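A small thread on wall color and table tops, because several people asked me after Sunday.

The corner I wrote about has three walls now: back, left and right. I wanted gray, but the gray from Brevden looked green in the evening, and I did not like to sit next to it. So I bought another can, number 1279, which has a little lavender in it. It is pale. Some days I think it is only gray.

My advice is to paint a piece of cardboard first and move it between the side wall and the back wall for two days. The same paint does not look the same in both places. I learned it after the first can, unfortunately.

The top is white and flat. I had doubts about white, and I still have them. There are faint marks near the right edge already, and a damp cloth does not take them away. I tried also a soft eraser – a little better, but then you see the clean spot.

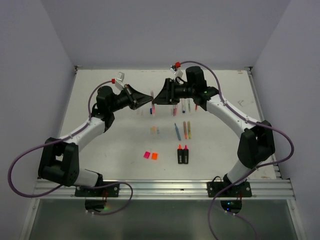 Carter Poirier thinks I should have taken a light gray top in place of white, as he did at Kandel, where the scratches are the same but he stopped seeing them after a week. He would also put the color on only one wall and leave the sides plain.

Carter, on the top you may be right. On the walls I do not agree. With plain sides the color would look like a mistake, at least to me.

For those who asked about the near side: it is a grooved aluminum rail along the whole length. The grooves collect dust. I clean them with an old toothbrush, dry, and then I wipe the darker gray panel in front of it, which shows every fingerprint.

Abundio Mendoza asked if I will change the top. Not before October. A new one in the same size is 126 at Sikesix, without delivery, and I would like to try a polish on the marks first.

If somebody has used a polish on a white top and it did not turn yellow, please write me the name.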